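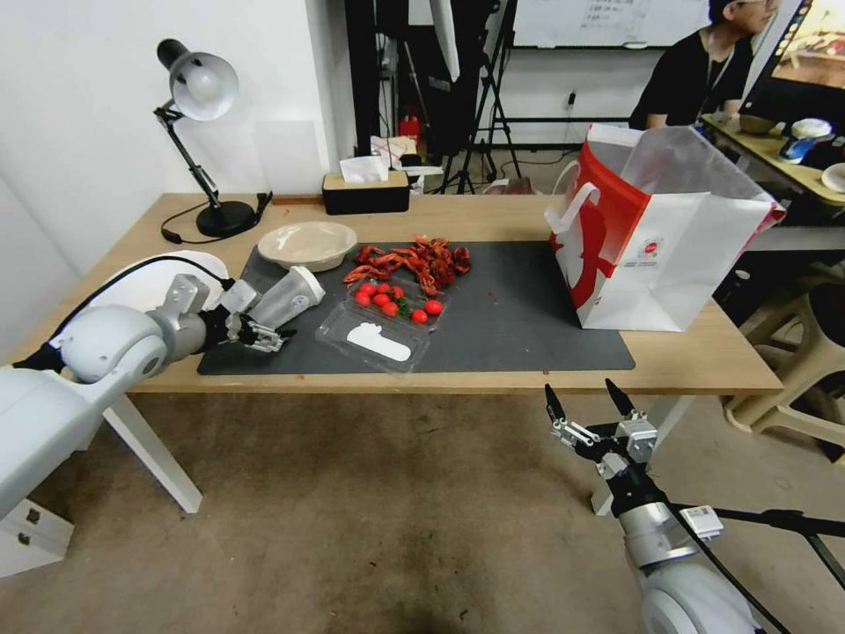 Every June I tell myself I'll plan a proper dinner, and every June I end up buying crawfish and a box of cherry tomatoes and calling it a menu. Gülizar Çetinkaya, my neighbor from the second floor, taught me to stop fussing over it. Cover the table with something dark that wipes down easily, pile the crawfish right in the middle and set out one wide bowl for the shells - people will miss it anyway.

I do like tomatoes with the little green stems left on, though Rhona always pulls them off before she'll eat one (and leaves them next to my plate, bless her). I give them a rinse, let them sit out for 30 minutes and put the salt where everyone can reach it.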